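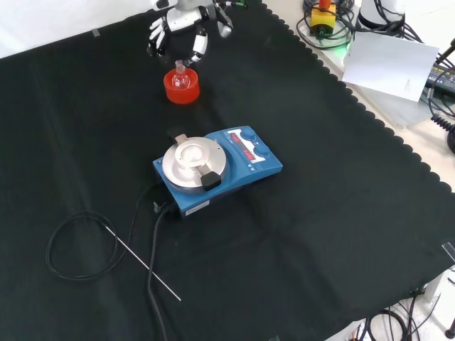
*The hand above the small flask, with the stirrer in the middle of the cloth.*

**Flask pick examples: keep the bad ones?**

posted by **karklow_lab**

Hello all. I am collecting demonstrations for a policy which must take a round-bottomed flask from its orange holder and put it on the heating block of the stirrer. I have 319 episodes until now. In 37 of them the fingers touch the neck, slip, and then grasp it well at the second try. Should I delete these before training? Also, the holder is always in almost the same place on the cloth. Is this a problem?

---

**Stuleo**

Keep them. The recovery is useful for the policy to see. Delete only the episodes where the operator gave up.

---

**arroyo_bench**

I agree about the slips, but please label them, so you can train 2 versions and compare. The position is the bigger problem in my opinion. With our Orside arm we had 900 episodes and the model failed when the holder was moved by one hand width. Move it after every few episodes, and turn the stirrer too. Change also how the probe cable lies.

---

**mvn_t**

What is your frame rate? I had same problem in February and it was the frame rate.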